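4.3 Injecting the anchor resin

Applies to Peswood cartridges used with threaded rod of 16 mm diameter in solid masonry. For hollow masonry, go to section 4.4.

CAUTION: Do not start injection until the hole has been brushed and blown out as set out in 4.2. Dust left on the wall of the hole lowers the bond strength.

1. Check the use-by date on the cartridge. Discard expired cartridges.

2. Remove the cap and screw on the static mixer. Use a new mixer with each cartridge.

3. Load the cartridge into the dispenser. Pump the first strokes onto scrap card until the resin comes out in one even color.

Note: Resin with streaks is not fully mixed and will not cure. Keep pumping – do not use it in the hole.

4. Insert the mixer to the bottom of the hole. Add the extension tube if the mixer does not reach.

5. Inject slowly, drawing the mixer back as the hole fills. Stop when the hole is two-thirds full.

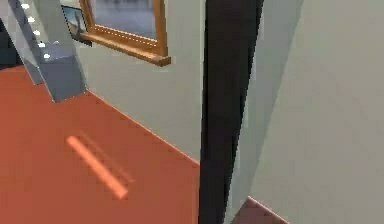
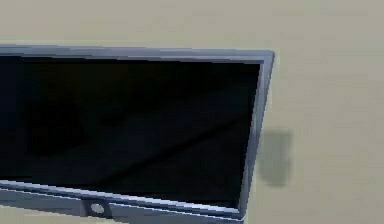

6. Push the rod in by hand with a slow twisting motion until the depth mark is level with the surface. A small amount of resin must appear at the mouth of the hole. If none appears, pull the rod at once, add resin and repeat.

7. Wipe off the excess and leave the rod alone for the full curing time in Table 7.

CAUTION: Do not hang any load on the rod or tighten the nut during curing. A rod that has been moved must be drilled out and set again – it cannot be pushed back.

8. Fit the washer and nut. Tighten with a torque wrench to the value in Table 8.

Storage: Keep part-used cartridges upright with the mixer left in place. Fit a new mixer before the next use and repeat step 3.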